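Week 6 handout: When the hand closes on nothing

Read before lab. Bring your own printout of the run log from last session, and something to write on it with.

Last week we got through grasp planning, and most of you had both arms moving by the end. This week is my favorite of the term, and it is all about a failure. We are going to take one bad run on the pen holder task and pull it apart until we can say, in plain words, which piece of the system let us down and why the other pieces stayed quiet about it.

The task, for anyone who missed it: pick up the marker lying on the table and put it in the mesh holder with the pencils. One arm does the picking. The other stays out of the way unless it is called on to steady the holder. It sounds like a job for a toddler, and it has more ways to go wrong than almost anything else we do in this course. I love it for that!
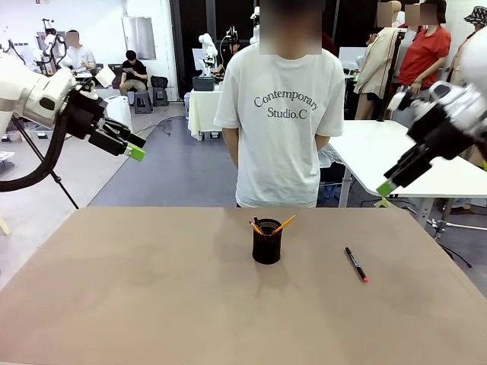

Farahani
Lecturer, Robot Systems and Safety, Jallthorpe

1. What happened in run 18

The short version. The arm came down over the marker, the fingers closed, the controller reported a good grasp, the arm lifted, traveled to the holder, lowered and opened. Every line in the log says success. The marker was still on the table.

Then it got worse. The planner believed the marker was in the holder, so it sent the arm back by the short route, low over the rim, and the gripper caught one of the pencils. The holder tipped. The force limit tripped and the arm stopped where it was, which is what we want a force limit to do. No person was hurt and no hardware was damaged, but it stopped 40 mm past the point where I would have liked it to stop, and that number is worth your attention.

So there are two faults in this run. One is a missed grasp. The other is a missed grasp that the system took for a good one. Please keep them apart in your write-ups. Last year half the class merged them and then fixed only the first.

2. Why the gripper thought it had something

Our gripper has no touch sensing in the fingertips. It decides whether it is holding an object from two things: motor current and finger gap. If the fingers stop before they are fully closed and the current rises, it calls that a grasp.

Soft fingertip pads complicate this. They squash. When they meet each other with nothing in between, the current climbs early, while the reported gap is still above zero. A marker is thin. The gap you get from a marker and the gap you get from two pads pressed together are uncomfortably close, and the threshold in the Hilteck driver had been set on an older, harder pair of pads. Somebody changed the pads (good, the old ones were splitting) and the threshold stayed as it was.

Look at your log around the close command. You will see the current curve rise smoothly, with no step in it. Compare it with any good grasp from the same session. The difference is easy to see once the two curves are side by side — so put them side by side.

3. Why the fingers missed

Consider where the marker lies. It sits diagonally to the right of the holder, out on open table, with nothing next to it. That should be the easy case. But a diagonal object asks the wrist to turn before the descent, and the turn angle comes from the vision step. The Eletti module we use fits a box around the object and takes the long axis. A marker with a cap or tip in a different color sometimes gets split, and the fitted box comes out short and badly angled.

In run 18 the angle was wrong by 18 degrees. (Yes, same number. Pure chance, and it has confused people before.) The fingers came down skewed, one pad touched the barrel first, and the marker rolled out from between them.

Smudges and soft shadows on a tan table do not help the fit either. Try the lamp in both positions and see what your angle estimate does.

4. The safety part

Our lab is crowded. There are other arms, other benches, people seated at workstations and people standing close behind the table. Assume there is always a person within reach of something that moves, and plan your test that way.

Before any run this week:

Check that the person behind the table knows a run is starting. Say it out loud and wait for an answer.
Keep your own hands off the tabletop from the start command until the arm is parked.
Know where the stop button is without looking.
Look at the cables on both arms and on the floor. A loop that hangs free at one pose can pull tight at another.
Never reach in to rescue a dropped marker. Stop, park, then pick it up.

If a run stops on a force limit, do not clear the fault right away. Write down the pose first. Clearing it throws away the best evidence you have.

5. In lab

Work in pairs. Reset the gap threshold using the new pads: close on nothing, close on the marker, close on a pencil, and record each one several times. Then add one check of your own that would have caught the false grasp before the arm moved off. A second look from the camera after the lift is fine. So is a small extra squeeze while watching the current. I am very open to strange ideas here, and a couple of the strange ones from past terms are now in our standard code.

Write-up: 800 words at most, plus plots. Label your axes. Say which fault each fix is aimed at.

Next week: two arms, one holder, and what happens when both of them want it.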